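1/ Stasbridge have let Lorna Maglaya go as head coach. They sit 6 points above the drop with a home gate down to 2000.

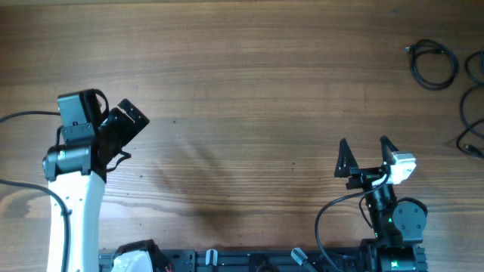 2/ **Shape**

Maglaya played a back three all season. Both goals against Adell came through the left channel, same as in November.

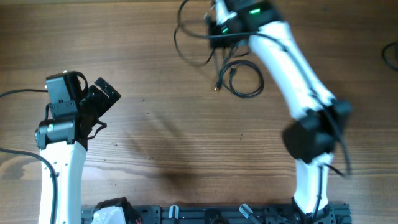 3/ Rodel Magbanua is the name going around. At Umali he ran a 4-4-2 with the wide players tucked in. Think of the two white arms on that tabletop, left and right, with the middle left open for a runner. Skurnitz held that role for 460 minutes and then lost it.

4/ Capacity is 3000. A win over Adell in the return would help more than the hire.

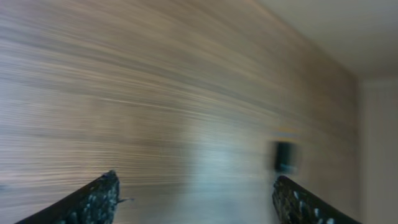
*Wood grain, blurred.*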